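Sunday, January 1, 2023

I spent the last working day of the year on the floor of the sorting room at Shiferaw with a roll of labels in my teeth, and I want to write down why I was so happy about it before the new year gets going and I forget.

We repair and resell small electronics. Boards, mostly, plus the odd power supply that somebody found in a basement. For as long as I've worked here, every part that comes in gets picked out of a box by a person, set down, looked at, and moved to one of the bins. On a good day that's 951 parts. You sit, you pick, you set down. By the afternoon your thumb feels like it belongs to someone much older.

In June we started trying out an arm for the picking and setting down. I was against it. I'd read all the articles, I had an opinion ready, and I gave it at length in the break room to people who were trying to eat. Now I'm the one who stays late to play with the thing, and I think I owe the break room an essay.

## The job was never the picking

My job title says "sorter," and for years I'd have told you that sorting meant moving parts from here to there. But the part of it that takes any skill is the looking. Is that capacitor swollen or is it just the light? Has somebody already had a go at this joint with a bad iron? I learned that over years, and I learned it in little slices of a second between one pick and the next.

With the arm doing some of the lifting I get longer slices! I can turn a board over twice. I can ask the person beside me what she thinks, and she can put hers down and come look, and the pile doesn't grow behind our backs while we argue. We found a whole batch of relabeled parts that way in the fall, and I'm convinced we'd have waved them through the year before.

It's slow, too, and I should say so. A trained person beats it easily over an hour. It doesn't get a sore thumb, though, and it doesn't mind the same blue board coming around again and again (I do mind, quite a lot).

## Small and homemade beats big and sealed

Before any of this, management had a quote from Sastis for a closed cell with a locked door and a service contract. Very shiny brochure. If it stopped, you called a number and waited. I think if we'd gone that way I'd still be giving my speech over other people's sandwiches.

What we got instead is the kind of machine you can understand by standing next to it. The body is 3D-printed gray plastic, the arm hangs straight down from a clamp on a threaded rod, and the wiring is right there in the open, red and yellow and green. The parts go on white paper so they show up well. If a fingertip wears out we can print another one, and the first time I swapped one myself I walked around for the rest of the shift telling people.

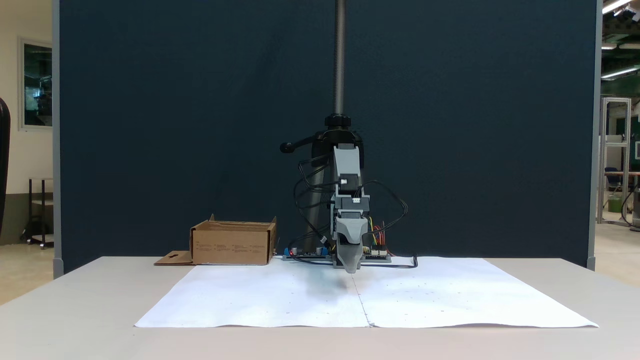
## Who gets to touch it

I'd put this at the center of any argument about automation at work, well ahead of the question of how many picks an hour you get. Can the people who do the job change the machine? Can they stop it, move it, tell it that it's wrong?

Our answer was yes, and it almost wasn't. For the first few weeks the settings sat behind a password that only the engineers had. If the grip was too hard, you wrote a note, and the note went into a tray. I counted the notes as a kind of protest, and I had 210 of them before somebody upstairs got curious and read through the pile. Most of them said the same few things. The password came off the next week.

After that it got good fast. One of the sorters figured out that it should come down more slowly over anything with tall cylindrical components. Another worked out where to put the cardboard box so you could reach in from your own chair without leaning across. None of these people would call themselves technical, and they've changed that arm more than any of the folks who built it.

The software is called Kano, and I have some complaints. The menus are laid out for someone who already knows what they want. But it does let you save a routine under your own name, and there are now 299 of them, including one of mine that I'm very proud of and that no one else uses.

## What I'd still fight about

I don't want to sound like I've been converted on every point. There were 5 of us in the sorting room when this began and there are 5 of us now, and I'd be writing something much angrier if that second number were smaller. We asked for it in writing. I'd tell anyone in a shop like ours to do the same, early, while everybody is still in a good mood about the new toy.

Pay is the other one. If I'm doing more judging and less lifting, and teaching a machine on top of it, then that's a different job and it ought to be paid like one. We've had one meeting about that and it ended with the word "soon." Zultard, who buy most of our tested boards, have already noticed that fewer come back faulty. That's money, and it came out of our eyes and our patience.

So I'll be bringing that up again when we open on Tuesday. I'll also be bringing a finer grade of sandpaper, as I have an idea about the fingertips, and I'd like to get at them before the first boxes arrive.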